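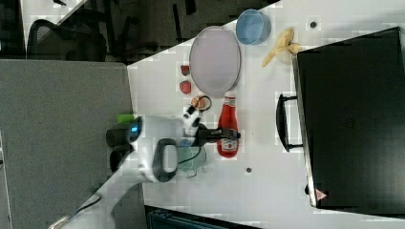 How often does a set of play food need to be washed?

Once a month is enough for a set used by one household, and once a week for a set shared by a class or a waiting room. Any piece that has been in a mouth is washed the same day. Lukewarm water and ordinary dish soap are sufficient for solid and hollow plastic. Fabric pieces follow their own sewn-in label.

The schedule is the easy part. Most play kitchens wear out through storage, and the damage is usually put down to washing. Abelardo Huanca has repaired and resold toy kitchenware from a ground-floor workshop on Guzmán Street for long enough to have opinions about lids. He keeps a ledger in which every lot he buys gets a number. Lot 1042, bought in October, was a mixed box of plates, fruit and pans with no maker's mark on most of it. The entry reads, in full, "Sound. Dirty. One seam."

The seam matters. Hollow play fruit is generally made in one of a few ways, and the method decides how the piece should be cleaned. Blow-molded fruit is formed in a single shell with a small closed vent, often hidden at the stem. Pressed fruit is formed in halves and joined, and the join can be felt with a fingernail. If either type leaks, water gets inside and stays there. Huanca's test is to hold the piece under water and squeeze gently. Bubbles mean the piece is wiped with a damp cloth from then on and never submerged again.

Printed labels are the next weak point. Paper labels lift at the corners after a few washes, and vinyl ones last longer but pick up lint along the edge. Huanca trims a lifted corner to a curve with nail scissors and leaves the rest alone. He does not reglue. Glue strong enough to hold a label flat on flexible plastic tends to cloud the surface around it.

Plates and bowls give little trouble, being thick in section and open in shape. They scratch, and the scratches hold color from markers and modeling dough. A paste of baking soda and water removes most of it. Scouring pads remove it faster but dull the finish, and a dull plate takes stains sooner than a glossy one. 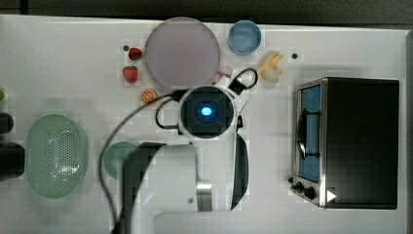

Color loss is a separate matter and can't be reversed. Pale pinks, lavenders and light blues yellow visibly in a sunny room, and reds shift toward orange. A set kept on a windowsill will show the change on the upward side of each piece first. The only remedy is to move the shelf.

Scale is where mixed sets differ most. The Hultar range, sold in boxed groups, keeps its crockery and food in proportion: the bowl holds the fruit, and the pan holds what the bowl held. Stiltico sells loose pieces by the bag, and its fruit runs large against its own cookware. Rornar makes cookware only and states the outside diameter on the base, a practice other makers could adopt. Huanca owns a Rornar sales booklet from 1943 that already gives the measurement, in pencil-thin type, under each pan. Children are indifferent to proportion in his experience. Parents buying replacement pieces are not, and mismatched scale is the most common reason a piece comes back to him.

For storage he recommends shallow trays over deep bins. In a deep bin, thin-walled pieces sit under heavy ones and take a permanent dent. A tray with a side about 4 inches high holds a single layer of plates, or fruit and bottles laid down. Dividers are optional.

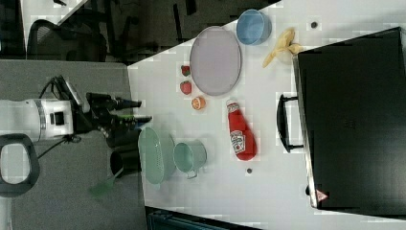
Drying takes longer than washing and gets less attention. Plates should stand on edge in a rack, and cups should be turned over on a towel with one side propped for air. Perforated pieces hold drops in every hole by surface tension, and a firm shake clears more of them than a cloth does. A colander like the mint-green one lying on its side next to the little pot can be left in that position to dry, with the perforated bottom exposed to the air on both faces. Bottles with fixed caps are best laid flat and turned once. Removable caps come off first and dry separately.

Nothing goes back on the shelf until it is dry inside as well as out. Huanca leaves washed lots overnight and checks them at 2 the next afternoon, after the sun has left the workshop bench. Pieces that fail are given another night.

He takes repairs on Thursday mornings. Pan handles are his usual work, pinned through the old screw hole and filled. Split fruit he will look at, although a split longer than a thumbnail generally goes in the recycling crate by the door.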